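Bench notebook, two-arm cell
January, continued from previous page

09:10. Cell rules revision 3 is in force from this morning. Revision 2 stays in the binder for reference but is not to be worked from. The changes are in the order of start-up checks, the definition of a valid episode, and what the second person at the cell is allowed to touch.

Start-up, as run today:
E-stop pressed and released with arms unpowered, then again with arms powered and parked. Both logged.
Gripper fingers checked for play by hand, power off. Left arm fine. Right arm had slight play at one finger screw; tightened, witness mark redrawn.
Cables pulled through full reach in slow mode. No snag.
Wrist cameras opened in the viewer before the recorder is started. Revision 2 had this the other way round and we lost a morning of files to a stream that was never live.

09:45. Task for the session is bowls and cups, pick and place, teleoperated. Speed cap set at 800 in the Plorkus config (units are whatever Plorkus uses internally, the manual does not say, ask Giltitz again). The cap applies to both arms. Under revision 2 the left arm was allowed to run faster when the right was parked. That exception is gone. It was being used with the right arm "nearly" parked.

Wrist view rule, section on image quality. A soft or smeared wrist image is not a ground for discarding an episode. Motion blur during the approach is part of the data and the head view covers the gap. Grounds for discarding are a dropped stream, a lens obstructed for the whole grasp, or a hand in the work area.
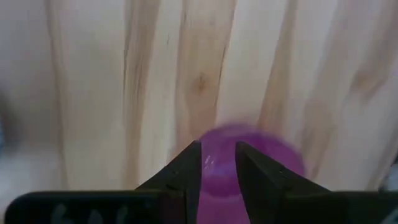

The other half of that section covers transparent objects. Clear colored plastic gives a poor edge against pale wood and operators tend to close early or hover. Agreed practice:
Approach with the gripper open until the object is between both fingers.
Pause. Count one.
Close at the low force setting and hold before lifting.
If the object slides, open and start the approach again within the same episode. Do not stop the recorder. Mark the retry in the log.

Retries are limited to 3 per episode. After that, end the episode, tag it as failed and reset. Failed episodes are kept. Last month's set was sent to Plamosach with the failures stripped out and they asked for them back, which took most of an afternoon to reconstruct.

10:30. Note on force. The low setting is listed in the Atallah grip table for thin-walled plastic. It is marginal for the heavier bowls in a stack. Do not raise it during a session. If it needs to change, close the session, change it, write the new value here and open a new session number. Two force values under one session number cannot be separated afterward.

10:50. Shared zone. Both arms can reach the middle of the table, so the middle needs a rule of its own:
One gripper is the working gripper. The other may hover but does not descend.
The change of working gripper is called out loud by the operator and repeated by the second person.
An object held by one arm is not touched by the other unless the task sheet says handover.
No object is lifted over the shelf with the other arm extended.

Also in revision 3: objects on the shelf count as part of the scene. They go in the start-position sketch even if the task does not use them. Same for anything left standing on the table from the previous episode. Resets are done by hand with both arms parked and the drive disabled, and the second person says "clear" before it is enabled again. Leaning in past the extrusion with the arms merely paused is a reportable event. Paused is a software state.
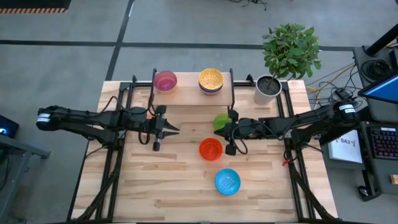 Giltitz, January

Copy of the above went to the site at Giltitz for comment. Their reply is entered here so that it stays with the rules it refers to.

1. Hovering gripper. They want a minimum height written in. We have none. A hovering gripper directly over the place position has been allowed so far. Proposed: hovering gripper stays at or above the height of the shelf board. To be tried before it is adopted, as it may put the wrist near a joint limit.

2. Tilted grasps. A bowl picked by the rim will hang at an angle. They ask if this counts as a good grasp. Answer sent: yes, if it is stable through the move and released upright. If it lands on its side the episode is tagged failed even if the position is right.

3. Desk next to the cell. Keyboard and mouse are in reach of the person doing resets. They ask for the enable command to need a key press and a foot pedal together. Agreed in principle. Pedal is on order, roughly 2 weeks. Until then the operator keeps both hands off the keyboard during a reset.

4. Floor tape. Theirs marks where a visitor stops. Ours is not defined in the rules at all. Add a line.

Open: hover height trial, pedal wiring, tape definition, units of the speed cap. Retry tags from this morning still to be copied from the paper log into the session file.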